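트론듀포트 오픈데이에 다녀왔다

1월에 트론듀포트(Trondurport) 오픈데이에 다녀왔다. 자스텍(Zasteck)이라는 작은 회사가 집안일용 로봇을 개발하면서 쓰는 곳이다. 신청은 메일로 했고 참가비는 없었다. 정원이 20명이라고 해서 안 될 줄 알았는데 이틀 뒤에 확인 메일이 왔다.

오전 10시에 시작했다. 처음 30분은 발표였다. 개발 쪽을 맡은 엠린 해리스 씨가 그동안 해 온 작업을 설명했다. 영어 발표였고 통역은 없었지만 슬라이드가 간단해서 따라갈 만했다. 요지는 로봇 팔을 직접 움직여서 가르치는 대신, 사람이 그리퍼를 손에 들고 평소처럼 집안일을 하면서 그 동작을 기록한다는 것이었다. 그리퍼에 달린 카메라 영상이 같이 저장된다. 지금 모으고 있는 동작은 모두 68가지이고, 설거지감 옮기기, 빨래 개기, 식탁 치우기 같은 것들이다.

발표가 끝나고 식탁 치우기 작업을 봤다. 과자 봉지 같은 포장지를 하나씩 집어서 옆에 있는 통에 넣는 일이다. 그리퍼는 양손에 하나씩 든다. 말로 들으면 쉬운데 얇은 포장지는 모양이 제각각이라 어디를 잡아야 할지가 매번 달라진다고 한다.

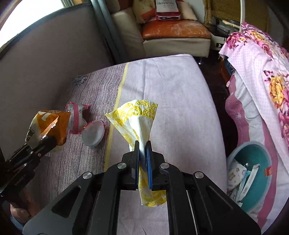 그리퍼로 구겨진 포장지를 집은 모습. 오른쪽 아래 청록색 통에 버린다.

손가락 안쪽에는 파란 패드가 붙어 있고 표면에 골이 나 있다. 패드 소재를 물어봤는데 담당인 포티니 미하일리디스 씨는 아직 바꿔 가며 시험 중이라고만 했다. 이전 패드는 비닐이 자꾸 미끄러져서 다시 찍은 분량이 꽤 많았다고 한다.

점심 전에 참가자도 해 볼 수 있었다. 한 사람에 90초씩이었다. 나는 봉지 두 개를 옮기고 세 번째에서 떨어뜨렸다. 그리퍼가 생각보다 가벼웠지만 손목을 돌리는 각도가 어색했다. 맨손이라면 손끝 감각으로 아는 것을 눈으로만 확인해야 해서 속도가 안 난다. 내 앞에 한 요하네스 프리토리우스라는 분은 치과 기공 일을 한다는데 확실히 잘했다.

질의응답에서는 실제 로봇에 옮겼을 때의 성공률을 묻는 사람이 있었다. 해리스 씨 대답은 식탁 치우기 기준으로 60퍼센트였다. 투명한 비닐과 식탁보 무늬를 헷갈리는 경우가 제일 많다고 했다. 가격이나 출시 시기 질문에는 답이 없었다.

끝나고 커피를 마시면서 자료집을 받았다. 다음 행사는 벨트게이트(Beltgate)에서 하고 주제는 빨래라고 한다. 장소가 멀어서 갈지는 아직 안 정했다. 주차장이 좁으니 다음에 트론듀포트에 가실 분은 버스를 타는 게 낫다. 정류장에서 걸어서 5분 걸렸다.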